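Alcombe Home & Laundry Board
Forum index > Fabrics > Cotton, linen, wool
Thread: Thin white cotton always comes out twisted. Wring or roll?

fulwood_flat
Posted February 8, 2023
Hello all. English is my third language, so please excuse my mistakes. I have a question about thin white cotton, the kind for handkerchiefs and narrow table strips. My mother-in-law gave me a box of them in December and I want to use them and not keep them in the box.
My problem is that after the washing they become like rope. I wash at 30 degrees in a mesh bag, with a slow spin, and still each piece is twisted along the length. When I iron them there remain small diagonal lines which I cannot remove. My neighbor says I must never use the spin and must wring by hand. My husband says that wringing is exactly what makes the lines. Who is right?
The machine is a Parry, 16 years old, if this is important.

lleucu_v
Your husband is right. Wringing puts a twist in the cloth and the spin puts creases in it, but creases from a slow spin come out with steam. Twist pulls the threads off the straight line and then you are ironing a crooked piece of cloth.
What I do: lift it out of the water, lay it flat on a bath towel, roll the towel up, press with your hands, unroll. Then pull the piece square while it is still damp. Corner to corner one way, then the other way.
Lleucu Vaughan

pegbag
I don't agree with this, sorry. I have been wringing handkerchiefs by hand for 23 years and they iron flat. The trick is that you wring gently and you shake hard after. People forget the shake.

lleucu_v
How gently though? If you wring so gently that nothing happens then the cloth is still dripping and you could have skipped it.

pegbag
Gently enough that it stops dripping. I do not have a number for it.

iestyn.lewis
Both of you may be talking about different cloth. A tightly woven handkerchief will forgive wringing. A loose weave like muslin will not, and it keeps the diagonal for many washes. fulwood_flat, can you hold one piece up to a window and see if you can see through it easily?
Also, how full is the mesh bag? If you put many long narrow pieces in one bag they wind around each other and you get your rope before the spin even starts. I put four in a bag at most.

fulwood_flat
Thank you for so many answers. I looked at the window. The handkerchiefs are tight, but the long strips I can see through very well, I can even see the car of the neighbor. So they are maybe muslin, as Iestyn says.
The bag was full, I must admit. All of them together.

iestyn.lewis
Then start there. Fewer in the bag, and no wringing for the strips.

cillora_lane
May I add something about ironing. If the strip is already crooked, don't try to iron it straight in one go. Wet it again completely, pull it square, and leave it flat on a towel until it is only a little damp. Then iron along the long thread, never across in a diagonal. I had curtains which looked hopeless and they needed two rounds of this.
Starch helps to hold the shape, but I would put it only at the last round. If you starch it crooked, it stays crooked.

pegbag
Agree on the starch. See, I can agree.

lleucu_v
Noted and saved :)
One question for cillora_lane, do you hang them at all or always dry flat? I hang narrow things over the rail folded in half, but then there is a mark in the middle.

cillora_lane
Always flat for muslin. Handkerchiefs I hang by one edge with two pegs. If it hangs from one point only, it will turn around itself and you have the twist again.

fulwood_flat
This last point explains a lot to me. I was hanging the strips from one peg, because the line is short in our kitchen. I thought that the weight of the water would pull them straight.
I washed three strips yesterday evening with Lleucu's towel method and dried them flat on the table. Two are very nice. The third still has the lines near one end, so I will wet it again as cillora_lane writes. The handkerchiefs I will try in both ways, one half with the towel and one half in pegbag's way with the strong shake, and I will write here which I prefer.

pegbag
Shake it outside if you can. The cat does not enjoy it in the kitchen.

iestyn.lewis
Good luck with the third one. 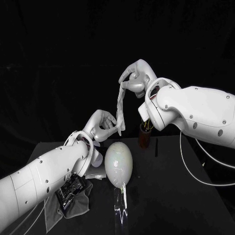

Narrow white strip held from above, with the loose twist we are talking about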